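Home | Past Issues | Shop Notes | Contact

March
By the Herance newsletter desk

I finally papered the back hallway! It took me 10 days of evenings, and I'd been putting it off since we moved to Callau, mostly out of fear of the corner by the boiler closet. I bought 20 percent more paper than the chart said and I used nearly all of it — big repeats eat paper, so order the extra roll.

My other advice is to skip the cheap brush. I got a wide smoother from Leitner (18 dollars, ouch) and the bubbles went away so much faster than they did with my old sponge.

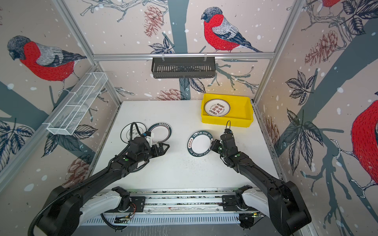

Bullfinch and pine cones on a pale, snowy background.

Now I'm stuck on the bedroom. I love birds and branches, but I also have a sample from Skivilico taped up by the window, a plain mossy green, and every morning I change my mind. Do you go busy or calm where you sleep? Write and tell me, and send your paste tips too, especially for old plaster. Mine drinks the stuff right up and I'm down to half a bucket.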